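Desk and Office Setup > Small Stuff

Thread: Mesh pencil cup or something heavier?

billen_desk
Posted November 30, 2022

Moving to a white table next to my regular desk and I want one cup on it for pens, a ruler and a pair of scissors. I have an old black wire-mesh one. My question is whether people still like these or whether I should spend money on ceramic or wood. Budget is 25 dollars, and I would like to stay well under it.

My complaint with mesh in the past was that fine-tip pens poke through the side and leave ink on whatever is next to the cup.

Zonddale
Posts: 1,736

Keep the mesh. I have had the same one for five years and the only thing wrong with it is a dent in the rim from when it fell down the stairs in a move. You can see what is in it without digging, and the dust falls out when you turn it over and tap it.

For the ink problem, put the pens in cap down. If they don't have caps, click them shut.

rulerandtape
Posts: 356

Disagree. Mesh is too light for scissors. Mine tips over whenever I put the big pair in and nothing else. Ceramic costs a little more and stays where you put it. A plain coffee mug with a chipped handle does the same job for free.

Zonddale
Posts: 1,736

Then don't put only scissors in it. Load it with pens first. A mug is fine but it is too short for a 12 inch ruler, and mugs have handles that stick out and catch your sleeve.

rulerandtape
Posts: 356

A 12 inch ruler is too tall for any pencil cup. Lay it flat in a drawer.

billen_desk

No drawers in this table, so the ruler has to stand up somewhere. I put the cup out this morning to see what I think of it on the white top. 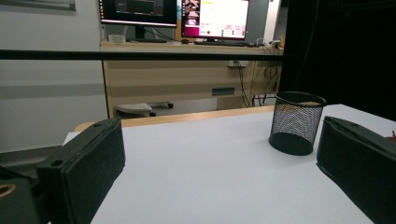
The mesh cup on the new table, main desk behind it.

I like it more than I expected. The black goes with the monitors and you can see through the sides a little, so it doesn't look like a big dark lump on the white. I haven't decided where on the table it goes.

K. Lehtinen

Looks fine to me. If you are right-handed I would keep it on the right and toward the back, so your arm doesn't hit it when you write. I had mine at the front for a year and knocked it off twice a week.

One thing to check is the bottom. Some of these have a bare metal ring underneath and it will leave gray marks on a white surface when you slide it. Cut a circle of felt or cork and glue it on. I used the cork from an old trivet.
Kaisu Lehtinen

Vikalbridge

Seconding the felt. I got gray rings on a white shelf and a melamine sponge took them off, but it also took the shine off the shelf. Don't use the sponge if the top is glossy. Try dish soap first.

rulerandtape
Posts: 356

Or buy the ceramic one, which comes glazed on the bottom.

Vikalbridge

Most ceramic is unglazed on the foot. That part is rough and scratches worse than metal. I have two like that and they both sit on coasters.

rulerandtape
Posts: 356

OK, mine has a cork pad. I forgot it was there. I still say it is steadier.

billen_desk

Thanks all. I'll keep the mesh and glue felt on the bottom. For the scissors I might drop a few big washers in first to give it some weight. Has anyone tried that? I'm wondering if they rattle.

K. Lehtinen

They rattle. Put the felt circle you have left over on top of them.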